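Sirnon Stand-Up Weeder: Two Months With It on a Corner Lot in Prernbridge

Rating: 5 out of 5
Would buy again: Yes

I bought this in May after losing most of a Friday to dandelions on my hands and knees, and I wish I'd had it years ago! We have a corner lot, so there's a long strip of grass on the street side that gets every seed that blows down McKinnon Road. I'd been using a hand fork and a bucket, and my back was letting me know it.

The Sirnon is a simple thing. You set the claws over the middle of the weed, step on the foot bar, lean the handle back and up comes the plant, usually with the whole root hanging off it like a skinny carrot. Slide the grip and it drops in the bucket. My first evening out I pulled 71 dandelions before supper (yes, I counted, I was having that good a time) and only a few snapped off at the neck.

Soil makes a big difference. Ours is clay, and when it's baked hard the claws go in maybe halfway and you end up hopping on the bar like a kid on a pogo stick. Run the sprinkler for 30 minutes the night before and it's a different tool. After a good rain it's almost too easy, and you'll pull plugs of lawn along with the weed if you don't ease off a bit.

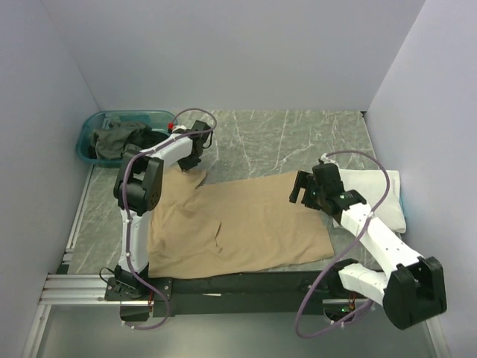
Those plugs do leave holes, by the way. I keep a coffee can of topsoil mixed with grass seed and drop a pinch in each one as I go, then press it down with my heel. By the end of June the street side had filled in so well that I couldn't find most of the spots. The big bare patch by the mailbox is still a bare patch, but that was there before and it's a grub problem, so no blame on the weeder.

What it's great on: dandelions, young thistle, plantain, dock if you catch it early. What it isn't great on: creeping Charlie, crabgrass that has spread out flat, anything growing in the cracks of the front walk. For the walk I still use an old kitchen knife.

The handle is long enough for me at just under six feet, and I never had to stoop. The grip is a soft rubber that didn't give me blisters. It's light too, so hauling it to the far corner and back is no trouble. I've left it out in the rain twice by accident and the claws have a little orange on them now. A wipe with an oily rag took care of most of it.

Before this I had the Gravbridge twist model, the one with the corkscrew end. It's well made and I don't want to knock it, but you have to turn the handle with your wrists for every single weed, and after a whole side yard mine were sore for 2 days. It also held on to the dirt so tightly that I had to scrape it clean with a stick. The Sirnon wins by a mile for me. The Gravbridge might suit you better in sandy ground, where the claws don't have as much to grab.

One gripe, a small one: the screw that holds the foot bar works itself loose. I noticed a wobble in the second week, tightened it, and it was loose again by July. A lock washer from the hardware store fixed it. They should put one in the box.

I've still got the back fence line to do, and that's mostly thistle. Gloves for that part!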